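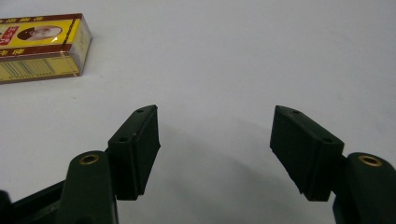 3.2 Where the small boxes go

I should admit up front that small boxes were never meant to be a section of this paper. When Deividas Stankevičius and I started visiting homes in Prusthorpe in August, we were after the big stuff (pots, appliances, the giant bag of rice that lives on the floor), and the little cartons were just in the way. Then we typed up the first inventories and there they were, 745 of them across 14 households, in every drawer, tin and windowsill we'd opened. So they got their own section!

By "small box" I mean any printed carton you can pick up between finger and thumb. Tea, cough drops, matches, plasters, stock cubes, it all went in. We used the Caserum sheet to write down where each one was kept and which face was showing, and I added a column for whether the plastic wrap was still on, mostly out of nosiness. That column ended up being my favorite. Boxes with the wrap still on tended to be sitting out on a table or shelf, and once it came off they moved into some kind of tub with other boxes.

The tubs deserve a word too. People like the cloudy kind, and when we asked why, the usual reply was that you can tell there's something in there without having to look at the mess. I have three at home myself and I agree completely. The trouble is that a cloudy wall hides the print, so a bright package does a lot of work. Yellow and red cartons got found faster than white ones in both our sittings, though the gap was smaller in the second (see Section 4, where I also grumble about the lighting).

For the tabletop sittings we kept things plain, with a white board laid on a wooden table, a tub and a carton. Figure 2 has the layout.

Figure 2. Small yellow and red box and a translucent frosted container, on the left side of the board.

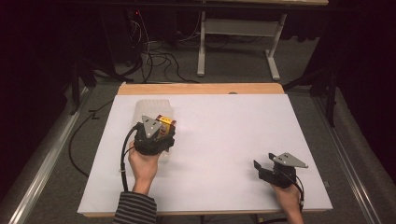
Which way should a small box face when it goes into a tub?
Stand it on its short end with the printed name up, so it can be read from above with the lid off.

Most of our households did the opposite and laid the boxes flat, which meant digging. Deividas thinks flat stacking is a leftover from shelves, and I think people are just tired at the end of the day. We haven't settled it, and the interview notes support either of us depending on the page.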